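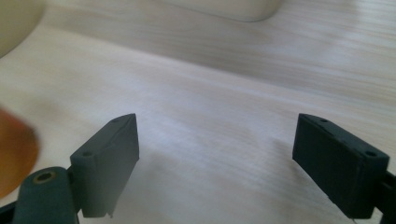 Gebremedhin Moges would have voted to keep the old tables, and he told the meeting so. They were ugly, he said, but you could put a hot pot on them and not think about it afterwards. With a light wood like this one, he expects rings from coffee cups before December.

His was one of 2 votes against. The new wooden tables are now in the shared workroom at Loureiro, the former button factory that rents space to small workshops and evening classes. They came from Faretti, a furniture maker in the next street, and there are 8 of them. The old ones, gray and with metal edges, had been in the room since the building opened to tenants, and several were no longer level.

The wood is pale, between beige and cream, with long streaks of grain. This was the point most discussed in the spring, when the tenants received samples to look at. The bookbinders wanted a light surface, as it is easier to find a dropped needle or a thin piece of thread on it. The evening drawing class asked for the same thing for a different reason: the room has windows only on one side, and on winter afternoons the old tables made it feel darker than it was. The people who repair lamps and radios asked for something dark that would not show burns. They were given a promise of heat mats.

Ingeborg Moser, who teaches the drawing class, was pleased after her first evening in the room. "My students put down white paper and for a moment they lost it on the table," she said. "But they will get used to it. I prefer this to a black table where every sheet looks like a lamp."

The tables were carried up on a Friday, after the classes. The goods elevator at Loureiro is too short for a full tabletop, so the tops went up by the stairs and the legs by the elevator. Abílio Godinho, from the building office, says that one wall on the second landing needs new paint now, and that he already has the paint.

There are some new rules for the room, and they are posted next to the door. Cutting must be done on a mat. Glue, ink and solder need a sheet under them, and the sheets are in the low cupboard - please put back the ones that can still be used. Water should be wiped at once with a dry cloth. For cleaning, the office asks tenants to use only the soap from the bottle by the sink. The stronger cleaner that was used on the old tables has been taken away.

Faretti will come back once to sand and oil the tops again, and the tables must be empty on that day. The date is not fixed yet. Tenants who leave their work out overnight will get a note from the office 2 weeks before, and those who need a place to keep unfinished pieces can ask Mr. Godinho for a shelf in the corridor.

The old tables are not all gone. Bernardo Torres took the best one for his frame workshop on the ground floor, and the others are in the courtyard under a cover. Anyone who rents in the building may have one for free, but has to carry it. Mr. Moges has put his name on the list.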